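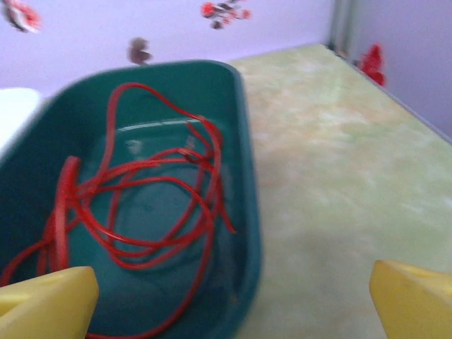
Budget for the boring parts first, Cornel Crăciun told me, and then see if you can still afford the arm. I had called him for a quick opinion on which machine to buy and ended up with four pages of notes, hardly any of them about machines.

I run the buying side at Plammont, a small outfit that packs craft and camping kits. Cord is our big headache. It comes to us in tubs, it has to go out in neat bundles, and in between somebody has to find an end and get the thing straight. Last November we shipped late twice because we couldn't get enough hands on the cord bench, and that was when the word "robot" came up in a meeting and everybody looked at me.

So I did what I guess most people do. I got three quotes. Two of them were for an arm, a gripper and a controller, with one tidy number at the bottom, and I loved them. The third, from Restalix, ran to 16 pages and I nearly threw it away. It had a line for spare fingertips! It had a line for repainting a wall! It had a line for something called "trial stock," which meant they wanted us to set aside cord that would get knotted, stretched and thrown out while they worked out how to handle it.

That's the quote I should have read first. Cord is rotten stuff to automate. A box is the same box every time you reach for it, but a heap of cord is never the same heap twice, and the arm has to tell which loop is on top before it can pick anything up. Glossy cord is worse (ours is nearly all glossy, of course) because the light bounces off it and the camera gets a bright streak where an edge ought to be. You can spend a fortune on the arm and still be stuck on that.

Here is how our money got divided up in the end. We put aside $2,000 for fingers and tubs alone. Fingers wear, and you will want to try more than one shape – blunt ones push a loose strand around the tub, narrow ones catch two strands when you wanted one. Tubs I hadn't thought about at all. If the sides are too tall the gripper can't get down to the floor of the tub at a decent angle, and if they're too low the cord creeps out over the rim. We bought three kinds and kept one.

Lighting was $1,306 with the fittings, and I'd spend it again tomorrow. I had planned on using whatever was already on the ceiling.

Then there's time, and I got that badly wrong. I allowed two weeks for setup. Lostora, who handled the install, asked for seven and used all of them. During those weeks you are paying people to work the cord bench by hand and also paying people to get the robot going, so your costs go up before they come down. Put it in the plan in plain figures and show it to your boss early. I showed mine on 4th February, which was early enough to get a sigh and a signature.

A few things I'd ask any seller now. Will they run a trial with your own material, in your own tub? What does a replacement finger cost and how long does it take to arrive? Who do you call when the cord supplier changes the coating? One salesman told me his system could handle "any flexible item," and when I offered to mail him a tub of ours he stopped answering my emails.

Should you lease? We looked at it. The monthly figure was friendly enough, but fingers, lights and training all sat outside it, and the term was longer than I can see ahead in this business. If your orders are steady it might suit you fine. Ours jump around with the seasons, so we bought the arm and rented the support.

I've already got next year's sheet started, and spare fingertips are on the top line.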